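Fold It on the Bed

My neighbor Elli Mustonen owns a folding board. It is a plastic thing with hinges, and when you put a shirt on it and turn the flaps, the shirt becomes a rectangle. She is very satisfied with it and she has offered it to me two times. Both times I said thank you and went home to fold my laundry on the bed, as I always did.

I want to defend the bed. In the magazines and in the courses about tidying, one is told to fold on a table, standing, with a hard surface. I understand the argument. A hard surface gives sharp edges, and for shirts of thin cotton maybe this matters. But most of what I wash from October to April is thick and soft, and such clothes don't want sharp edges. They want space.

My kitchen table is made for two persons and there is always something on it. If I put a big sweater there, one sleeve goes in the butter. On the bed I can open the whole garment, pull the arms straight, and smooth it with my palms from the middle to the sides. I see at once if there is a hole at the elbow or a spot which the washing did not take. When I lived in Prekside with my aunt Lempi, she folded for 5 people on one bed every evening after six, and I never saw her do it in any other place.
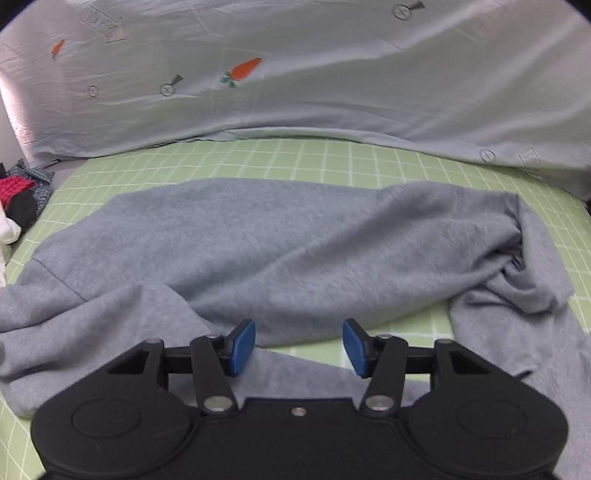
There is one rule I learned from her and still follow: make the bed first, and pull the sheet tight. On a loose sheet the cloth and the bedding move together, and you are folding both. A sheet with lines or squares printed on it is the best for this work. You can lay the hem along a line and the fold will be straight without measuring, and I think this is more useful than any board with hinges.

Elli says that clothes on the bed stay on the bed. I admit this is a real danger. I have slept beside a pile of towels more than once. But the bed also gives a limit, for at some hour I must lie down, and the pile must go to the closet or to the chair. A table can hold its pile for a week and no one will suffer enough to move it.

So I keep my opinion. The board is good for her shirts, and she irons them too, even the ones for the garden. My thick things I will fold in the bedroom, in the evening, with the radio on.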